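Household Textiles, evening group, Stostville — notes for session 4, folding and tables
Typed up fast, November 7, 2025. Will tidy later. Bring your own top next time, something light and soft if you've got one.

## What we're covering

- folding a light garment on a table
- what's underneath it (cloth, glass, bare top)
- creases: the ones you want, the ones you don't
- homework at the bottom

Last time was towels and pillowcases. Straight edges, easy. Garments are worse. Sleeves, necks, hems that aren't quite straight. Same idea though: find one edge you trust and build off it.

## 1. Find the trusted edge

Nearly always the hem. It's stitched, so it holds a line when the rest of the cloth wanders. Lay it away from you, flat, corner to corner. Don't pull it tight. Pulled cloth springs back and then your second fold is out.

Check both corners before you do anything else. A corner that sticks up will give you a little point inside the fold and you'll feel it for ever after.

Pale colours show every shadow, good for learning on. Dark ones hide mistakes untill you hang them up.
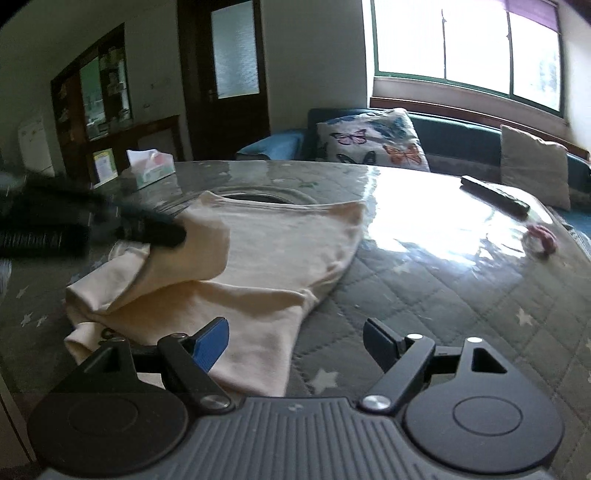

Two of the September group disagreed with the hem rule and said they'd always started from the shoulders, becuase shoulders are what you see in the drawer. Fair point. For shirts with a collar, yes, shoulders. For soft tops with no structure I'd still go hem first. Try both and write down which one came out flatter.

## 2. Order of folds

1. Hem straight, far side.
2. Smooth from the middle outwards, flat hand, no fingertips.
3. Side in, about a third.
4. Other side in. Check the edges run level.
5. Near half up to the hem.
6. Stop. Look. Wrinkles bunched at one side? Open the last fold only and redo it.

Number 6 is where most people go wrong — they press down on the bunch and hope. Pressing sets it. Open it up.

Rolled bits at a lower corner: unroll before folding over, same for any print. Print folded sharp down the middle can crack over time, so shift the fold a finger's width to one side.

Curved flaps. You get these where a sleeve or side has been flipped over and isn't lying down yet. Lift, lay it again, smooth towards the outside.

## 3. The table matters more than you'd think

Glass: slippery. Cloth slides as you smooth it, nice for shifting the whole thing, annoying for corners. Keep one hand resting on the cloth.

Quilted cloth with no glass: grips, but the pattern pushes up through thin fabric. OK for towels.

Quilted cloth under glass: good compromise. You get the look of the cloth, a flat top, and it wipes clean. A diamond pattern is handy as a rough guide for straight lines too, just look down through the glass.

Bare wood: fine if it's smooth. Run your hand over it first for snags.

Round tables — no straight side to line up against. People lose their bearings. Pick something fixed across the room, the sofa or the windowsill, and fold square to that.

Anything set into the middle of the table, plates, rings, discs: don't fold across it. Work on one side. A raised rim makes a ridge under the cloth and your middle crease goes wandering off.

Clear the table first. Tissues, remote, bits and bobs. If you won't clear it all, at least push it to the far end.

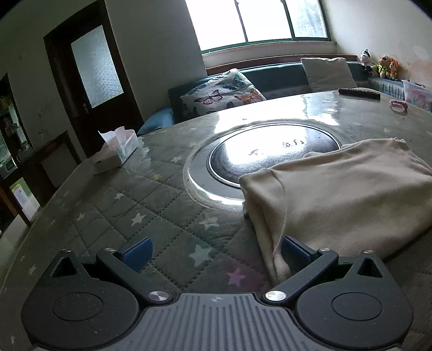 *Fig. 2. Folded cloth on a glass-topped round table, quilted cloth beneath.*

## 4. Light

Window light across glass gives glare. You can't see wrinkles in the glare. Move round the table until the bright patch isn't under your work, or half draw the curtain. Light from the side is best, it picks out every crease.

## 5. Moving the finished fold

Two hands, flat, underneath. Not by the edge. A soft fold sags as soon as it's hanging over something, and once it's sagged you're back to step 5. Leave it flat until you're ready to put it away.

## Handouts and bits

- Tendik sheet on fabric weights, page 18 only. Ignore the rest for now
- Marsden booklet is in the cupboard, please put it back
- Trudero folding boards: have a go if you want, but do it by hand first
- cupboard code is 1413

## Homework

Fold the same top five times, two different surfaces. Note the surface, which edge you started from, where the wrinkles ended up. Half a page is plenty.

Next session: fitted sheets. Bring one, any size.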